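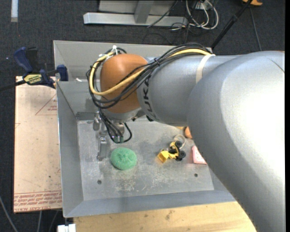 Pullitz

by Kirsten Hafstein
September 16, 2024

The fault came on the eighth cycle, as before. Mateja Živković wrote the joint angle in the log and sat back on her heels on the carpet.

"Cable," said Oddur Hedegaard from the door.

"Encoder," she said.

The cell had come from Tradosau in August with a service book of 300 pages, 14 of them on cable dressing. Oddur had read those. The yellow line was to have slack at the wrist and none at the strap. He had dressed it himself, and he did not like to hear it was wrong.

She set the speed override to 8 per cent and jogged the last axis by hand. At the far end of its travel the bundle drew tight against the joint. She held it there. The input lamp on the pendant went out, came back, and went out again.

"Connector," she said. "We were both wrong."

She locked off the supply, hung her tag on the switch and undid the left plug. One pin stood lower than its neighbours. She pushed it home with the extraction tool until it clicked, then cut the tie at the joint and let a finger's width of cable through before fitting a new one.

Oddur read the entry over her shoulder. Under Cause she had put: pin not seated, strain from dressing.

"Strain from dressing," he said.

"It's the cause."

He took the pen and signed beneath it. She cleared her tag, set the counter to 100 cycles and pressed start. They watched the first seven without speaking.

Last updated by Irnthorpe Stories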